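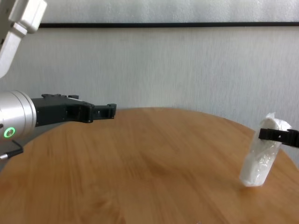 The **Killbridge Code** is a voluntary set of rules for two-armed robots that handle soft or wrapped goods. It was first issued by the Makokha Institute and has 102 clauses in five parts. Part 2 deals with shared holds. Where one arm grips a wrapped item near its top while the other waits with open fingers, the waiting arm must stay clear until its approach path has been checked.

## Grip and release

Closing force is to be set for the softest item in a batch.
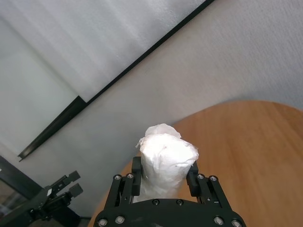
The limit is entered separately for each arm and may not be changed during a run. Clause 383 of an earlier draft, which allowed changes by the operator, was withdrawn.

During a transfer, neither arm may release until both report contact.

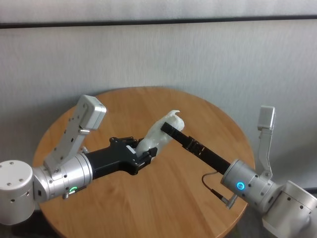 ## Testing and records

Kostico and Eltska apply the code at their handling sites. A full test consists of 1,728 transfers, and each dropped item is entered in the log. Loose wrapping is recorded as a separate class of goods.

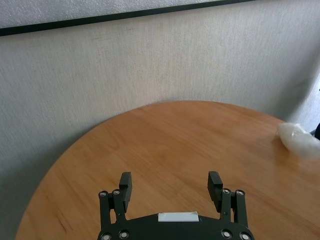

*Open gripper at a round wooden table, with a crumpled translucent bag near the table's right edge.*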